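Steteo Community Help > Cell layout and safety > Shared workspaces

Two arms over one table, desk alongside: what should the written rules cover?

Posted by Lacey Fothergill

I have been asked to write the working rules for a bench cell with two six-axis arms over one table. Both arms have parallel grippers. The work is light: bowls, plates, small pieces of food or food-like items, picked and moved between marked positions. The table surface is brown sheet with a grid of blue tape on it, and we refer to positions by grid square. An aluminum frame runs along one side. On the other side there is a white desk with the keyboard, the pendant and the wiring, and the operator is at that desk for most of the day.

We have a risk assessment from the time the first arm was installed. It does not mention the second arm, and it treats the desk as outside the cell. The arms can be commanded by a script or from the pendant. There is no fence on the desk side at present, and Pimham (our site) will not accept "the robot is slow" as a control measure.

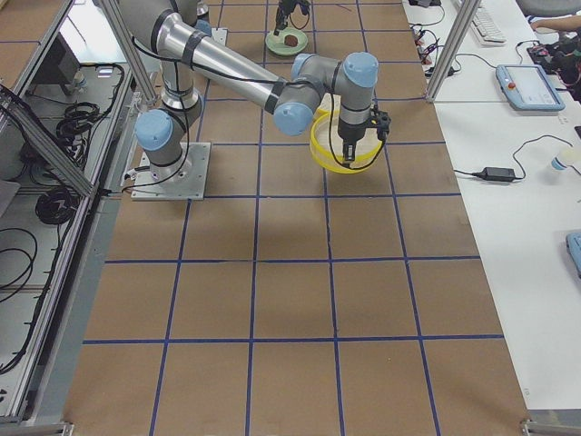

What I need is the list of items an assessor would expect to find in the rules, and how far to go with each. My draft has the following so far.

Pendant is within reach of the person running the cell whenever drives are on.
Hands stay outside the taped grid whenever drives are on.
Objects are placed by hand only with drives off.
One arm moves at a time unless the script has been reviewed by a second person.
Script speed is limited to 30 percent for the first full pass of any new task.

Specific points I am stuck on:

Is tape on the table acceptable as a zone boundary, or does it need to be something else? The grid was laid out for object placement and was never intended as a safety marking.

Does the cable on the outside of the arm belong in the rules, or in maintenance?

Should there be a rule on what the grippers may hold when the cell is stopped? At present people stop the cell with whatever is in the jaws and go to lunch.

Colin Naylor (at Wragg) tells me I am overcomplicating it. He may post himself.

Colin Naylor

You are overcomplicating it. Put up a fence with an interlocked gate, and most of your list goes away. If you can't fence it, buy arms that are rated for working next to people. We did the first at Wragg and I have had no arguments with the assessor.

Tape is fine for showing people where things go. It won't stop anyone putting a hand in.

On cables, zip ties.

Keith Gosling

I disagree with Colin on the fence making the list go away. A fence changes who is exposed during automatic running. Setup, teaching and clearing a dropped part still put a person inside it, and most of the questions above concern those tasks. Taking the points in order.

Assessment. Redo it before writing rules. A second arm is a change to the cell, and the assessment has to cover the cell as it stands. The usual reference is ISO 10218, part 2 for integration. Start with the tasks people perform, including the irregular ones: loading a plate, wiping the surface, re-laying tape, reaching over the desk to replug a connector. For each, write down which arm could reach the person and from which pose. If the desk can be reached by either tool at full extension with a part in the jaws, then the desk is in the assessment, whatever the old document says.

Tape. Use it for placement and leave it at that. If you want a visual boundary as well, lay it in a different color and well outside the placement grid, and write in the rules that the blue lines have no safety meaning. Mixed meanings on one tape is a finding I have written up more than once. A visual boundary is an administrative measure in any case. It sits behind guarding, protective devices and verified limits, and it does not replace them.

Software limits. Ask whether the limits you rely on are safety-rated functions of the controller or values in your script. A 30 percent override in the script is good practice for protecting bowls. It is not a protective measure, and the rules should not present it as one. The same goes for "one arm moves at a time" if all that enforces it is a line of code.

Stops. Each stop device should be tested from the place where people work. Write down what each one stops. With two arms and two controllers it is common for the button on one pendant to stop one arm only. If so, fix the circuit so that an emergency stop takes out both. A label reading "this button stops the left arm" is not a fix.

Pendant. Give it a fixed holder. On a desk it shares the surface with power adapters and leads, and sooner or later it gets pushed behind a keyboard or has something set down on it. Your rule says "within reach," and a holder makes that checkable.

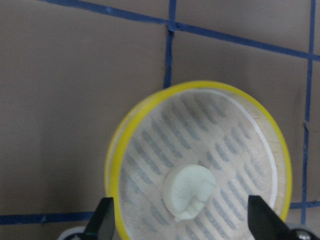
PIMHAM, March

Jussara Godoy

I run cells of this type at Cekier's Pimham building and wrote our bench rules, so I will add to Keith's answer on the two points he left: what is in the jaws, and the cable.

Held parts. Yes, write a rule. Treat the gripper plus whatever it holds as the tool. A wide bowl between two fingers has a larger sweep than the bare fingers, and the collision model should carry the bowl's dimensions from the moment the jaws close. If the model still has bare fingers, clearances against the other arm are wrong by the overhang of the rim. We require 100 mm between the two tool envelopes, parts included, at the closest point of any reviewed script. The number came from our own stopping tests on our own arms. Measure yours.

For stopping with a part held, our text is as follows.

"The cell is not left unattended with a part in any gripper. Before leaving, the operator places the part on the table, opens the jaws, retracts the tool clear of the part and switches drives off. If the cell has stopped with a part held and cannot be restarted, the operator records the grid square and supports the part before releasing the jaws."

The last clause is there because grippers differ in what they do on loss of power. Some hold and some let go. State in the rules which yours does, for each arm, and test it after every gripper change.

Stacks. Nested items need their own line. Two bowls gripped by the rims can look secure when only one rim is carrying the load. Our rule is that a script that lifts a stack is reviewed as a separate task from the script that lifts a single item, with its own first pass at reduced speed and a hold after the lift before any sideways motion. We also cap stacks at 3. With rounded or flared items, add a check on jaw opening after closing: if the measured opening does not match the expected stack, stop.

Food and food-like pieces. If anything on the plate is real food, add surface cleaning to the task list in the assessment. Paper or card coverings cannot be washed down, so we put the whole sheet on a replacement interval and re-lay the tape from a template. Grid positions are re-verified before the next script runs. Cleaning is done with drives off, without exception.

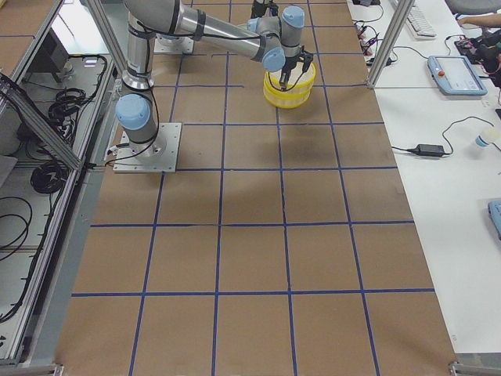
Lifting nested bowls over a taped grid, two-arm bench cell.

Cable. Both documents. Maintenance owns the routing, the strap positions and the inspection. The operating rules own one check at the start of each shift: jog each wrist joint through the range used by the day's scripts and watch the cable. You are looking for a loop that tightens, a loop that can catch a rim, and a loop that can drag across an item on the table. Colin's zip ties are a poor choice at a joint. They fix the cable hard at one point and move the bending to the next one. Use straps with some give and leave slack at the wrist — enough for the full rotation, and not so much that it hangs below the jaws.

Hand placement. Your draft says "hands outside the grid whenever drives are on," which reads well but leaves out the space above the table and the base plates. We changed ours to "no part of the body inside the frame line, at any height." Where there is no frame on a side, define the line some other way and put a device on it. For an open desk side I would look at a light curtain or a scanner before anything else, with the mounting distance worked out from measured stopping time.

Review. Cosmin Anghel does the second-person review for our scripts and will not sign one from a screen recording. He stands at the cell with a stop in his hand for the first pass. I would copy that. The sign-off sheet needs the script version, the speed setting, the gripper on each arm and the objects used. If any of the four changes, the sign-off lapses.

Lacey Fothergill

Thank you. The stop question is the one I had missed. I tested it after reading Keith's post, and the pendant button stops one arm. The cell is locked off until that is rewired.

Jussara, would you treat a change of bowl, same diameter but a different rim, as a change of object for the sign-off?

Jussara Godoy

Yes. The rim is what you are gripping.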